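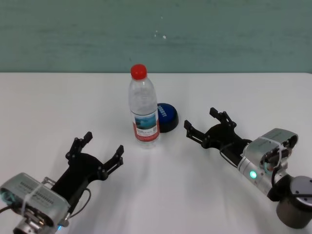
4. Setting up the water point (bench-top call button)

Applies to all Okik call buttons, blue top. Older Caven ones are in section 7, different base, don't mix them up.

You need: the button, one bottle of water with its cap on, a dry cloth, a clear bit of table near the wall.

4.1 Wipe the table. Let it dry. The base slides on a damp top.

4.2 Button down flat, blue side up. Leave a hand's width to the wall if you can.

4.3 Press once, dead centre. You want a click and then the chime at the desk. No chime, go to 4.9.

4.4 Bottle goes next to the button, label facing the chair. Close is fine. Touching is not, a bottle leaning on the rim can hold the button down and the desk gets chime after chime.

4.5 Cap on and done up. Every time. Even if the person is coming back in a minute.

CAUTION: Button is splash resistant only. Do not rinse under the tap. Do not stand a cup on it, full or empty.

Note: tall bottles tip easier as they empty. If it's getting low, swap it or move it further off from the button.

4.6 Sit in the chair and reach for both, button first and then the bottle. If you knock one getting to the other, they're in the wrong order. Shift the bottle to the other side and try agian.

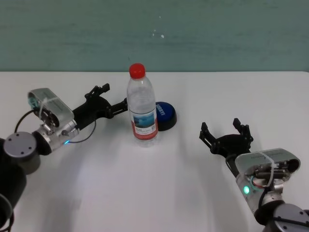

Delia Lungu wrote in after the July edition that the bottle should never go in front of the button, as people with low vision feel along the table from the near edge and hit the bottle first. Fair point. For those users put the button nearest the chair and the bottle behind or well off to one side. Everyone else, whichever suits the reach. We'll get it into the next printing properly.

4.7 Label the spot. Small dot of tape under the base, so the button goes back to the same place after cleaning. Coma and Văduva rooms already have dots, leave those alone.

4.8 Write the button number on the room sheet. It's on the underside, three digits, e.g. 322. Not the long number, that's the batch.

4.9 No chime?
- Base twisted? Turn clockwise until it stops.
- Battery. Cover's underneath, coin slot. Take the old one to the bin at the desk, not the garbage.
- Still nothing, hold the blue top down until it clicks twice, let go, wait, press once.
- Still nothing, swap the button and put the dud in the Tuesday box with a note on it. 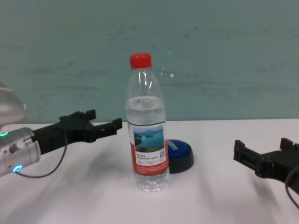 4.10 Daily check. Press once, listen for the chime, look at the bottle. Cap tight, no drips down the side, nothing pooled near the base. If there's water under the button lift it, dry both, leave it upside down on the cloth for a bit before you put it back.

CAUTION: Don't use spray cleaner straight on the blue top, it takes the lettering off. Spray the cloth.

Note: buttons are rated for around 4,000 presses. Busy rooms get there quicker then you'd think. Mushy click = order a new one, form 54, same form for batteries.

4.11 Packing up. Button in the tray blue side up, tape dots stay on the table. Recap the bottle and tip out what's left in the sink, bottle to recycling. Initial the room sheet.

Spare parts and colours of base: see page 43.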